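Chapter 7

The Chore Question: Can a Machine Do the Washing-Up Yet?

214 shares
9 comments

My grandmother kept a house of six people going with a copper, a mangle and a great deal of shouting, and when the first washing machine came up the garden path she is said to have pulled a chair into the scullery and watched it go all the way through, twice. I have thought of her often while putting this chapter together, because the question we are going to spend the next few sections on is really hers. If a machine can take the worst of the laundry off your hands, what about the rest of it? What about the carrying and sorting and folding, the plates, the crumbs under the toaster, the sock that has got itself inside the duvet cover?

The short answer, and you are welcome to write it in the margin, is "some of it, slowly, with help". The long answer takes up the chapter, and I hope you will find it more cheerful than the short one makes it sound.

Let us begin with a distinction we shall need again and again. A washing machine does a chore by changing the chore. It does not stand at the sink and rub a collar between its knuckles; it puts the collar in a drum and tumbles it about in soapy water, and a person still has to load the drum, empty it, and notice the red sock. Engineers have been very good at this kind of thing for well over a century. The machines we are concerned with here are of another sort. They are asked to come into a kitchen or a workshop that was laid out for people, and to do the job more or less the way a person would, with whatever happens to be lying about. We shall call the first kind appliances and the second kind helpers — not very scientific words, I admit, but they have served my own students well.

Most of the difficulty with helpers comes down to hands. Yours can pick up an egg, a frying pan and a wet lettuce leaf one after another, and you will have given no thought at all to how hard to squeeze. A great many helpers have to manage with two stiff fingers that open and close. Try it yourself before you read on: use only your thumb and one finger, kept quite straight, and clear the table after your next meal. You will find that cups are easy, cutlery lying flat is maddening, and a paper napkin is somewhere in between, depending on whether you can catch a fold of it. 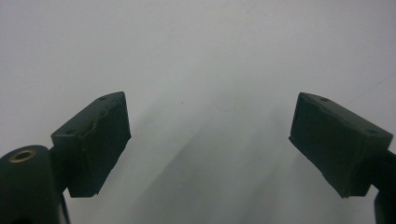

Then there is the matter of wear, which students tend to forget and shop managers never do. Anything that grips things for a living gets knocked. Edges chip, surfaces lose their bite, screws work their way out. When Nélida Tapia ran the packing floor at Navarrete, she kept a notebook of every stoppage on a trial line over 30 working days, and the entries that came up most were of a very homely kind: a finger that no longer closed evenly, a pad that had begun to slip on shiny boxes, a joint that wanted tightening. She told me she had expected to be writing about clever software going wrong, and had ended up ordering a bigger box of screws. We shall look at pages from her notebook in Section 7.3.

A home is harder than a packing floor, and it is worth being clear about why. At Navarrete the boxes arrived the right way up and the lights stayed on. In a flat, the table moves when guests come, the cat sits on the laundry, and somebody buys new mugs. The Ulliden study, which Javiera Cabral and Yavuz Yüksel ran in 31 ordinary homes, asked a helper to do one thing only, namely to put away clean dishes. It did rather well with plates it had met before. It did less well with a colander. Cabral's remark about the whole business, that "every drawer is a new country", has stuck with me, and I suspect you will come to see what she meant by the time you reach the exercises.

So has there been any progress? There has, and a good deal of it has come from a change in how the machines are taught. The older way was to write out each movement in advance. The newer way is to show the machine the job being done by a person, over and over, and let it work out what the attempts have in common. The Norkia group, under Ximena Echeverría, began with 200 showings of a towel being folded and found this was nowhere near enough; with about 4000, the folding became something you might put in a cupboard, provided you were not expecting company.

Before going further, please take a sheet of paper and write down the last few chores you did today, with a note beside each on whether it called for strength, for a light touch, or for making up your mind about something. Keep the sheet by you. We shall be coming back to it in Section 7.1, where we take up the first and plainest job of all, which is picking a thing up off a table and putting it down somewhere else.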